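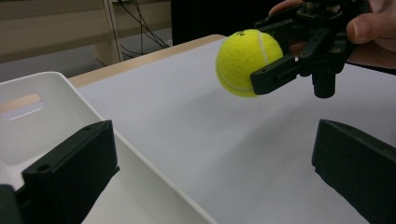

*Foto: Halvard Nyberg, Werkstatt Clarkesach*

**Handgreifer Bruketti, Paar (links/rechts)**
Aufbau, Pflege, Ersatzfinger

Lieferung immer als Paar. Beide Griffe gleich aufgebaut, nur die Halterung für die Platine ist gespiegelt. Wer einzeln nachkauft, bitte Seite angeben, sonst geht links raus.

Finger dunkelgrün, Kunststoff, Gehäuse grün/schwarz. Andere Farben zur Zeit nicht, Anfragen dazu bitte lassen.

## Im Karton

- 2 Handgreifer, montiert und eingestellt
- 4 Ersatzfinger
- Beutel Schrauben (Finger + Platinenhalter)
- Inbusschlüssel
- Kabel, 2 Stück, gewinkelt

Kiste und Ball vom Foto gehören nicht dazu, wurde schon gefragt. Jeder normale Tennisball geht.

## Einrichten

Kabel zuerst am Griff einstecken, dann am Rechner. Andersrum meldet sich der rechte Greifer manchmal als linker. Passiert das trotzdem: beide abziehen, kurz warten, nochmal.

Finger auf Parallelität prüfen. Langsam schließen, gegen das Licht schauen, der Spalt muss oben und unten gleich sein. Wenn nicht, die Schrauben am Fingerfuß lösen, Finger andrücken, wieder anziehen. Handfest reicht völlig! Wer hier knallt, reißt das Gewinde aus dem Kunststoff und dann brauchts ein neues Unterteil.

Nullpunkt setzen: ganz schließen, halten, im Programm Ventura auf "Null" gehen. Danach einmal ganz öffnen. Fertig.

Probelauf mit Tennisball und einer offenen Kiste. Ball greifen, anheben, über den Rand, ablegen. Zweite Hand bleibt unten bei der Kiste. 7 Durchgänge, dann nochmal Nullpunkt kontrollieren. Wandert er, sitzt meist ein Finger locker.

## Pflege

Filzfusseln. Hauptproblem bei Bällen. Setzen sich in die Bohrungen der Finger und in die Führung, der Greifer schließt dann schwergängig oder bleibt kurz vor Schluss stehen. Pinsel, trocken. Keine Druckluft in Richtung Platine.

Greifflächen mit feuchtem Tuch abwischen, kein Aceton, kein Bremsenreiniger. Spüliwasser ist ok. Führung nicht ölen, das klebt nur mit dem Staub zusamen.

Schrauben an den Fingern jeden Donnerstag nachsehen, bei Dauerbetrieb öfter. Kabel nie über die Tischkante knicken, lieber in großer Schlaufe nach hinten weghängen.

## Reparatur

**Finger tauschen:** Kabel ab. Schrauben raus, alten Finger abziehen, neuen aufstecken, Schrauben über Kreuz ansetzen. Danach Parallelität und Nullpunkt, siehe oben. Finger halten bei uns ungefähr 700 Betriebsstunden, mit rauhen Teilen deutlich weniger.

**Greifer wird nicht erkannt:** anderes Kabel probieren. Dann Stecker an der Platine, der rutscht nach einem Sturz gern halb raus. Bitte nicht am Kabel ziehen sondern am Steckergehäuse.

**Spiel im Griff:** Lager im Unterteil. Können wir machen, dauert keine Stunde. Selber öffnen geht auch, aber Feder springt raus. Tuch drüberlegen.

**Platine defekt:** einschicken. Bitte den ganzen Griff und nicht nur die Platine, wir müssen neu abgleichen.

## Bestellen / Service

Ersatzfinger nur paarweise, ab Lager Cillerdale. Unterteile wieder ab September. Ältere Griffe mit geradem Stecker brauchen den Adapter, bei Bestellung dazuschreiben.

Technische Fragen: Murali Pillai, vormittags ab 9 Uhr, Werkstatt Clarkesach. Bei Rücksendung Zettel mit Fehlerbeschreibung ins Packet, "geht nicht" hilft uns leider nicht weiter.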